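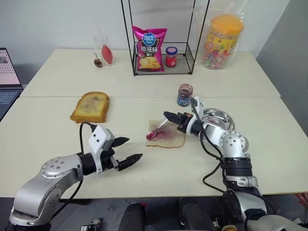 Section 2: Putting Up Your Tables and Joining Them

Welcome to the fun part! Once your Tirnness tables are up and joined, you have one long surface for cutting fabric, spreading out maps, feeding a crowd or whatever you bought them for. Take your time with the leveling and the rest goes quickly.

Before you start

Check that you have everything from the hardware bag: the joining plates, the short screws, the leveling feet and the hex key. The short screws go into the tabletop. The longer ones are for the legs only, so keep the two piles apart.

CAUTION: Never use the leg screws in the joining plates. They are long enough to come up through the top surface.

Attaching the legs

1. Lay a blanket or flattened carton on the floor and place the tabletop on it, face down.

2. Set a leg in each corner with the flat side facing out. Start all the screws by hand before you reach for the hex key.

3. Tighten each screw until it stops turning easily, then give it one more quarter turn. Please don't use a power driver here!

4. Screw a leveling foot into the bottom of each leg, all the way in. You'll bring them back out later.

5. With a helper at the other end, turn the table over and stand it up. Lift by the top, never by the legs.

Repeat for the second table.

Leveling

6. Move both tables to where they will live. Do this now, while they're still separate and easy to carry.

7. Put a level on the first table, once along the length and once across. Turn the feet out at the low corners until the bubble sits in the middle both ways.

8. Push the second table up to the first and run your palm over the seam. You'll feel even a tiny step. Adjust the second table only, and leave the first one alone.

NOTE: On carpet, let the tables stand overnight and check again in the morning. Thick carpet settles more than you'd think.

Joining

9. Crawl under (a flashlight helps a lot) and hold a joining plate across the seam, lining it up with the ready-made holes in both tops.

10. Put in all four short screws loosely. Have your helper press the tables together, then tighten the screws a little at a time, going from one side of the seam to the other.

11. Fit the remaining plates the same way and feel the seam once more from above.

CAUTION: Joined tables must not be lifted or dragged as one piece. Take the plates off first.

If the seam won't close

A thin gap that is wider at one end usually means a foot is turned too far out. Loosen the plates, go back to step 8 and try again. If the gap is even all the way along, look for a bit of packing foam stuck to the edge. It hides there surprisingly often!

Adding a third table

Yes, you can! Order joining kit 393 and repeat steps 8 through 11, working outward from the table you leveled first. For the Jolmont folding model, use kit 133, and lock the hinges before you fit the plates.

Care and cleaning are covered in Section 3.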